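Pokodstead Swimming Club
Frequently asked questions: membership, open sessions and the Girnia Open Water Weekend

Last reviewed 8 October 2026

Who may join the club?
Membership is open to any person aged eight or over who can swim 25 metres unaided. Applicants under 16 must be registered by a parent or guardian. The club currently has 367 members across its junior, senior and masters sections.

How is a swimmer's squad decided?
New members attend an assessment with the head coach, Deepika Ramasamy, or a coach appointed by her. The assessment takes place in the main pool and covers all four strokes, starts and turns. Placement is confirmed in writing. Parents who wish to discuss a placement should contact the club office and should not approach coaches on poolside during a session.

What should swimmers bring to training?
Swimmers require a costume, cap, two pairs of goggles, fins and a kickboard. Each item should be marked with the swimmer's name. Glass containers are not permitted on poolside. 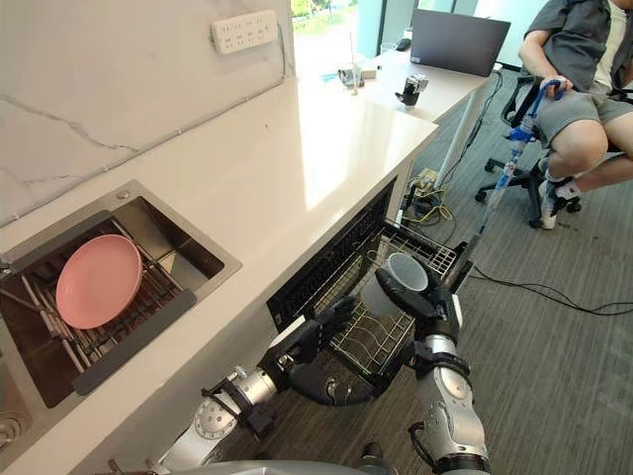 Are drinks provided?
Squash and water are available in the clubroom after evening sessions, and members are asked to bring their own bottle for use during training. Plastic cups used in the clubroom should go on the pull-out wire rack of the dishwasher, open end down, before members leave the building. Cups may not be taken through to the changing rooms.

May parents watch training?
Yes. Seating is provided in the gallery. Photography and filming are not permitted in any part of the building during club sessions, except at galas where notice has been given.

What is the Girnia Open Water Weekend?
It is the club's annual lake event, held in May. Swimmers may enter the 1000 metre course or the longer Cordier course, which follows the eastern shore. Entry to the Cordier course is limited to 68 swimmers, and a waiting list is kept once the limit is reached.

Is a wetsuit compulsory?
Wetsuits are compulsory for all swimmers under 18 and optional for adults, subject to the water temperature recorded on the morning of the event. The safety officer, Murali Chacko, may make wetsuits compulsory for all entrants - his decision is final. Tow floats must be worn on both courses.

What meals are available at the weekend?
Catering is supplied by Culinance. A hot breakfast and an evening meal are included in the entry fee, and spectators may buy meal tickets in advance. Dietary requirements must be notified to the club office at the time of entry.
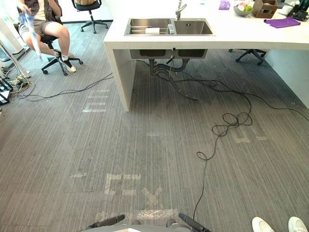

May families prepare their own food?
Families may do so at any time outside the published meal hours, and no booking is needed. Portable stoves are not allowed indoors. A double sink set into a white counter is suitable for washing up, with a dish rack and paper towel close to hand, but wetsuits, boots and tow floats must be rinsed outdoors. Please clear away all food before the evening briefing.

Can an entry be withdrawn or transferred?
Entries may be withdrawn for a full refund up to 3 weeks before the event. After that date the fee is refunded only on production of a medical note. Places cannot be transferred between swimmers, although a swimmer may change from the Cordier course to the shorter course at registration.

How are results published?
Provisional results are displayed at the finish and final results are placed on the club website. Queries concerning a recorded time should be made in writing to the club office, quoting the swimmer's cap number.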